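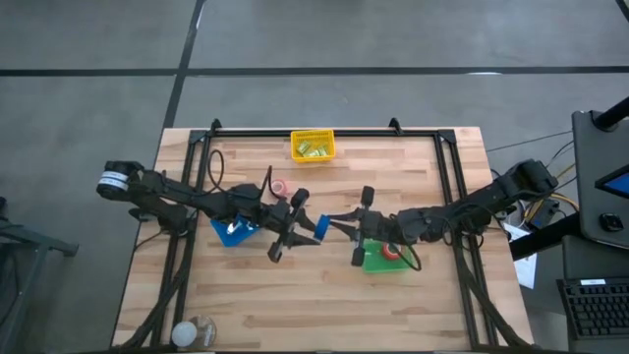 Blue tape on a butcher-block table.

My apartment building has switched to a laundry app. You used to put quarters in a machine and the machine would wash your clothes. Now I have an account with Plovine, a password containing a symbol, and a balance I can add to only in amounts the app has chosen for me.

A wash costs more than it did, but the price isn't what bothers me. What bothers me is the balance. I put in 30 dollars, the smallest amount allowed, and at the end of the month there is always a bit left that won't cover a dryer. That leftover belongs to me in the sense that the moon belongs to me. I can look at it whenever I like.
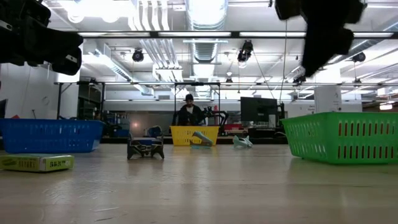
And the laundry is only one of them. I have a transit card with change on it, a sandwich card, a parking account with Byun from a single afternoon downtown, and 3,279 points with Grestex, a shoe store I have visited twice. The points can't be turned into shoes. They can be turned into a chance at shoes, in August.

I know how this sounds. My grandmother kept a coffee can of coins and could tell you to the penny what was in it, and she would have found it strange that her grandchild has money in seven places and can't buy a soda with any of it. She also would have said to stop buying things from people who want your phone number. She had a point, though she never had to wash sheets in my basement.

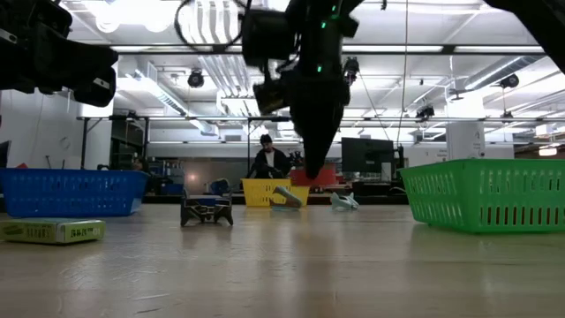 Kumness, Sun 29 March

I tried this morning to get my money back. The app has a help section, and the help section has a page on refunds, which says refunds are easy. It then asks for a form. The form wants the number printed on the washer, so down I went in my slippers and read it off, and the form said a balance under five dollars couldn't be returned at this time. I had four dollars and 51 cents.

So I did what I suspect the whole thing is built to make me do, and added another 30. Then I washed a load of towels that were already clean — I had the slippers on anyway. The dryer ran out with the towels still damp, and they are hanging over the shower rod now.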